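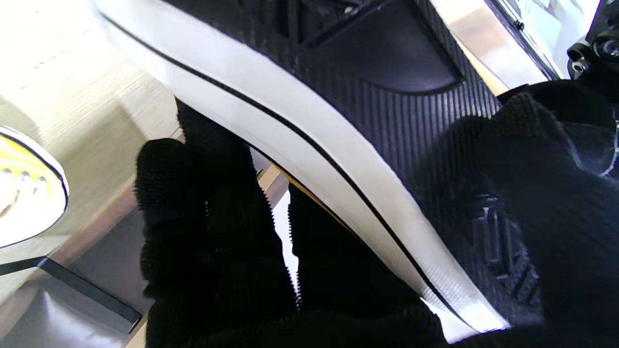 Close work: knit-covered fingers under the white midsole of a black sneaker.

We've had the Rirkach handling arm on our returns bench since January, and I've put off writing this review because I kept changing my mind about it. I run the bench at a secondhand and returns shop in Losarness, with nine of us on a busy day, and most of what we see is sneakers. Every pair gets picked up, turned over, looked at and put down again, and by four in the afternoon your wrists know all about it.

The arm does the holding. You stay on your stool and look, and you still make the call on every shoe – that part hasn't moved an inch, and I'm glad of it. What has changed is how we talk. We used to work heads down, one shoe each, and now two people will lean in over the same sole and argue about whether it's grade A or B, which I think has made our grading fairer (and the afternoons a good deal shorter!).

The knit covers are the best thing about it. Glossy midsoles are awful for showing every little rub, and we haven't had a complaint about a new mark so far. They do get fuzzy, though, and the loose fibers find their way onto everything, so keep a lint roller handy. A spare set from Ionescu was $100, a bit steep for what feels like a nice pair of winter gloves. Black covers on a black shoe are also hard on tired eyes. I'd love a lighter color.

Setup took us most of a morning, and the manual reads as if it was written for somebody who already owned one. The support desk in Wusham was patient with me, even on my third call about the same cable.

In our first full week it handled 356 shoes. That's slower than our quickest grader, and she was quite pleased to hear it. There were worries about hours before it came, and I shared them. Nobody's have been cut, and the two who had been asking for lighter duty now take turns at the arm. I'd still tell any manager to have that talk with the crew before the crate arrives – we had ours after, and it was a long week.

8 out of 10 from me.

Posted 9 Feb 2026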